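Left arm keeps dropping out mid-reach, anyone else?

drellcombe_dan
Two arms on a rail, shelving pasta packs. Left one gets 300 cycles in, gripper open, then faults and just hangs there over the packs. Restart clears it until the next time. Right arm is fine, touch wood!

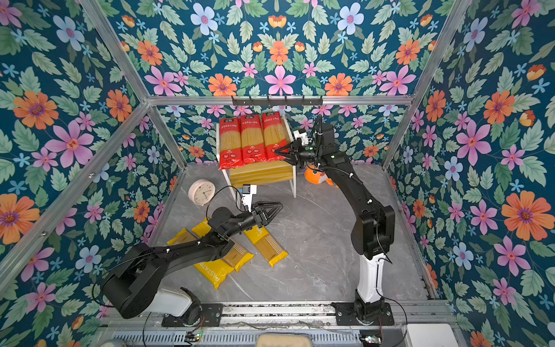 Left arm out over the yellow packs, right one up at the rack.

pullow77
I'd look at that wrist camera cable first. Mine (same kind of loop over the upper link) was tugging its connector at full stretch.

stondness
Disagree, a camera dropout shouldn't stop the joints. Sounds like heat to me. Log the motor temps.

drellcombe_dan
Temps look boring. Cable I can try tonight.

pullow77
Give it 2 inches more slack. And keep your hands out while it's hanging like that, mine woke up on restart and whacked my knuckles.

stondness
Still saying heat lol. Post the log.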